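Zomeo 方眼作業マット(白・115cm幅)を5か月使ったレビュー

布たたみと採寸に使う下敷きとして、Zomeoの白い方眼マットを買いました。5月から使っています。購入前に調べても長く使った人の感想が少なかったので、買うか迷っている人向けに書いておきます。

## 買ったもの

- Zomeo 方眼作業マット 白、幅115cm、厚さ3mm
- 型番の末尾は555(カッター対応の型は別売り)
- 丸めた状態で細長い箱に入って届く

以前はDestikの濃緑のカッティングマットを使っていました。あちらは刃を当てる作業には良いのですが、生成りや白の布を置くと布の色が分かりにくく、薄い黄ばみを見落とすことがありました。白い下地にしたかったのが買い替えの理由です。

## 敷くまで

巻き癖は強めです。届いた日に裏向きで広げ、四隅に本を載せて一晩置いたところ、翌朝には三隅が平らになりました。残った一隅は完全に寝るまで5日かかりました。説明書には「半日で平らになります」とあるので、ここは期待しすぎないほうがいいです。

開封直後は樹脂のにおいがあります。窓を開けて作業していれば気にならない程度で、2週目には消えました。

テーブルへの固定はしていません。裏面にわずかな引っかかりがあり、布を広げるくらいの力では動きません。アイロンがけには使えません。耐熱の表示がなく、メーカーのページでも熱いものを直接置かないようにと書かれています。

## 布を扱うときの使い勝手

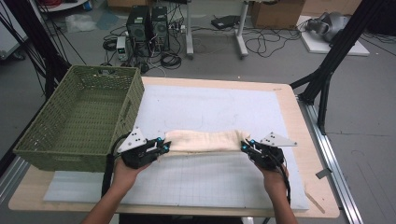

方眼の線はかなり薄い灰色です。最初は印刷が弱いと思いましたが、布の作業ではこの薄さで足ります。線が濃いと、薄手の布越しに透けて柄のように見えてしまうからです。クリーム色の布をゆるく帯状にまとめて横に渡すと、しわやふくらみは白い面の上で見分けがつきます。一方、方眼は手前側では読めても、離れたところでは見えにくくなります。端から端まで線に合わせてきっちり折りたい人には、もう少し濃い線の製品をすすめます。

明るい木の縁が付いたテーブルとの相性は良いです。白と木の色の差があるので、布の端がマットの外に出たかどうかがすぐ分かります。

鉛筆の線はのります。のるということは残るということでもあり、印を付けたあと消しゴムをかけても、うっすら跡が残ることがあります。採寸の印は紙テープに書いて貼るようになりました。

広さについて。115cmあるとタオルや枕カバーは問題なく広げられます。シーツは無理で、先に二つに折ってから載せています。かごも一緒に置くと作業できる幅が減るので、私は左側に寄せて、テーブルの外に少し張り出すように置きます。オリーブ色の編み目のかごで、これはGrimmontのものではなく、近所の量販店で買った軽いプラスチック製です。空のときに当たるとずれますが、中身が入っていれば安定します。

## 汚れと手入れ

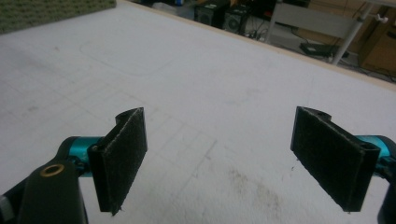

手入れは固く絞った布で拭くだけにしています。中性洗剤を薄めて使うことも月に一度ほどあります。ほこりや糸くずはこれで取れます。取れないのは色の付いた汚れで、右寄りに茶色っぽいしみがまとまっているほか、小さな黒っぽい点も散っています。つや消しの表面は光を反射しにくくて見やすい反面、細かい凹凸に汚れが入りやすいのだと思います。白を選ぶなら、汚れは目立つものと考えておくべきです。

重曹のペーストも試しました。しみの縁は薄くなりましたが、真ん中は変わりません。こすったところの方眼が少しかすれたので、それ以上はやめました。線の印刷はあまり強くないようです。

Noémi Hegyiさんのブログでは、同じマットのグレーを使っていて「しみは気にならない」と書かれていました。布の色の確認より手入れの楽さを優先するなら、グレーのほうが合うかもしれません。私は白のままで使い続けます。

## 他の製品との比較

Simonの方眼シートは、職場のLilibeth Manaloさんに借りて1週間使いました。こちらは薄くて軽く、片付けるときに丸めやすいです。ただ布を引くとシートごと動くので、四隅をテープで留める必要がありました。毎回しまう人はSimon、敷きっぱなしにする人はZomeoという選び方でいいと思います。

Destikは前に書いたとおり、切る作業が中心の人向けです。布をたたむだけなら厚みも硬さも余ります。

## 良かった点

- 白いので布の黄ばみや糸くずを見つけやすい
- テープなしでもずれない
- つや消しで照明が映り込まない

## 気になった点

- 巻き癖が取れるまで日数がかかる
- 茶系のしみが落ちない
- 方眼が薄く、遠い側の目盛りとしては使いにくい
- 鉛筆の跡が残ることがある

## 評価

5点満点で3点です。敷きっぱなしの作業台用としては使いやすく、平らになってからの不満は汚れだけです。飲み物や塗料を近くに置く環境なら減点はもっと大きくなります。裏返して使えるかをよく聞かれますが、裏に方眼はありません。

追記:端の反りは5か月の時点で出ていません。角の一か所だけ、本を載せていたときの押し跡が残っています。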